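Jevex Family Recorder — User Guide
Section 4: Recording and watching a series

In this section you learn how to find a series, record all of its episodes, and keep them in the right order for the family. Before you begin, the recorder must be connected to the television and the first channel search must be finished (Section 2). If you skipped the channel search, the guide screen stays gray and the Series button does nothing.

4.1 Finding a series

1. Press GUIDE on the remote control. The program list opens on the channel you are watching.
2. Press the yellow button. A search line appears at the top.
3. Type the first letters of the title with the arrow keys. You do not have to type "The" or "A" at the start of a title.
4. Choose the title and press OK. The series page opens.

On the series page you find the seasons on the left and the episodes on the right. An episode with a small clock will be shown in the next days. An episode without a clock is known to the guide but has no date yet.

Note: Some channels send the title in a different way for the repeats. The Mustwood children's channel (number 218 in most areas) adds the word "Weekend" to the title for its Saturday repeats, and the recorder then believes it is another series. Search for both titles and see 4.3. 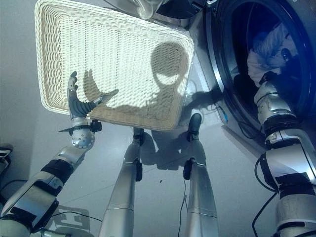

Photo: Hugo Fleury for Besnard

4.2 Recording all episodes

1. Open the series page as described in 4.1.
2. Press the red button once. The message "Record this episode" appears.
3. Press the red button a second time. The message changes to "Record series".
4. Choose which episodes you want: New only, New and repeats, or From the first episode.
5. Choose how many episodes to keep. The factory setting is eight.
6. Press OK. A red circle with the letter S appears next to the title.

If you choose From the first episode, the recorder waits until the channel shows episode one of season one. For an older comedy this can take months, and in this time nothing is recorded. Choose New and repeats if you want to have something to watch sooner.

CAUTION: When the number of episodes in step 5 is reached, the recorder deletes the oldest one without asking. Episodes which you have not watched are deleted also. To keep an episode, open it in the library and press the blue button (Lock). Locked episodes are not counted.

4.3 Joining two series entries

Use this function when one series appears in the library under two titles.

1. Press LIBRARY.
2. Go to the first title and hold OK until the menu opens.
3. Choose Join with, then choose the second title.
4. Choose which of the two titles will be shown.
5. Press BACK. The episodes are now sorted by season and number.

The recorder compares the episode numbers and marks a double with an equals sign. It does not delete doubles by itself. Please watch the beginning of both before you delete one, as the repeat can be a shorter version without the opening song.

To undo the joining, open the same menu and choose Separate. The locks remain as they were.

4.4 Start and end times

Programs for children often begin a little early, because the advertising before them is short. With the factory setting the recorder starts two minutes before the time in the guide and stops five minutes after it. If you miss the opening song or the last joke, change the setting in this way:

1. Press MENU, then choose Recording, then Margins.
2. Choose All channels or One channel.
3. Set Before and After with the arrow keys.
4. Press OK to save.

Note: Long margins use more of the disk. They can also make two recordings overlap. The recorder has two tuners and can record two channels at the same time, but when a third recording begins inside the margin of another one, the margin is made shorter. The program itself is always recorded before the margins. 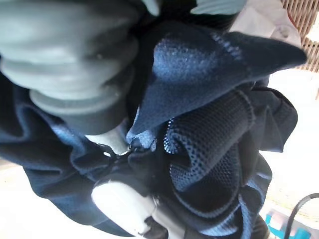 If three programs really run at the same time, the recorder asks which of them is less important. Answer the question on the evening before, if you can. Without an answer it records the two titles which are highest in the priority list (MENU, Recording, Priority). A new series always goes to the bottom of this list, so it is a good idea to open the list after you add a favorite and move it up.

4.5 Disk space

The disk holds almost 175 hours in standard quality. In high quality it holds much less, and the exact number depends on the channel. Cartoons need less space than live shows with a studio audience and moving lights.

To see the free space, press LIBRARY and look at the bar at the bottom of the screen.

Green bar: you can continue as usual.
Orange bar: the recorder will begin to delete watched episodes that are not locked.
Red bar: new recordings may stop before the end. Delete or unlock some titles.

Deleted episodes go to the Removed folder and stay there until the next morning at 4:00. Until this time you can bring them back with the green button. After this time it is not possible, and our service cannot bring them back either.

4.6 Watching episodes in order

1. Press LIBRARY and open the series.
2. Choose Play in order. The recorder starts with the first episode that was not watched.
3. At the end of an episode the next one begins after ten seconds. Press STOP if you do not want this.

The recorder keeps a separate place for each profile. If your daughter is in season two and you are still in season one, each of you continues where you stopped. For this you must choose your own profile when you switch on — the recorder cannot know who holds the remote control. How to make a profile is described in Section 3.

Note: An episode counts as watched when you have seen it up to the end credits. If you always stop before the credits, set it by hand: hold OK on the episode and choose Watched.

4.7 If a recording is missing

The title is in the library, but it shows zero minutes: the antenna signal was lost. Check the cable and do the signal test in Section 2.

Another program was recorded in its place: the channel changed its schedule late. Set Follow guide changes to On (MENU, Recording). The recorder must be in standby for this — when it is disconnected from the wall it receives no changes.

The picture is good but there is no sound: press AUDIO and choose another track. Customers in the Clakudthorpe area receive a second track on several channels, and it is often silent outside of the films.

The last minutes are missing: make the After margin longer, see 4.4.

Continue with Section 5, Copying recordings to an external disk.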